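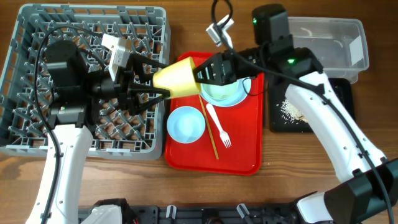 Photo: Celtero workshop / Neler project

Progress report: two-arm tableware cell, November

Posted in: Projects > Funded work > Reports

November | By the Celtero cell maintenance team

3 min read

This report covers the setting up and upkeep of the two-arm cell under the Neler grant. The cell was in service for most of the period. The main work was on gripper alignment, cable routing and the wrist cameras.

1. Layout

The table positions are now fixed. The grey dish rack stands on the left, the red tray in the centre, and the clear bin and black tray on the right. Both arms stay on the black metal base at the front edge. Rack and tray positions are checked against the setup sheet before each session.

2. Grippers

The handover task needs both grippers on one cup, the left at the narrow base and the right at the rim. In early trials the right jaws closed off-centre and twisted the cup. The right wrist was re-zeroed and the closing force lowered on both sides. Of 974 handovers logged after the change, 900 were completed without an operator stopping the arm. Most of the remainder were rim slips. Jaw pads are inspected at the start of each shift and replaced when the surface has worn smooth.

3. Cables

Slack in the wrist cables remains the main upkeep item. A loop at the left wrist can pass over the rack, and on the right a cable can come down across the corner of the tray. Neither has caused damage, but five stops were traced to a cable catching on tableware. Debnath has quoted for longer clips and a sleeve for each arm. The order is awaiting approval.

4. Cameras

The wrist camera brackets were retightened and the cameras recalibrated using the Truvow routine, which takes about 9 minutes per arm. Drift on the left camera is within the limit. The right bracket had worked loose once and is now on the weekly list.

5. Cleaning

Rice from the serving task is cleared from the black tray and the table at the end of each session. Grains had been found beside a joint housing during an earlier inspection.

6. Next period

Fit the cable sleeves, repeat the handover log with the plate and bowl, and send the revised maintenance sheet to the Neler office.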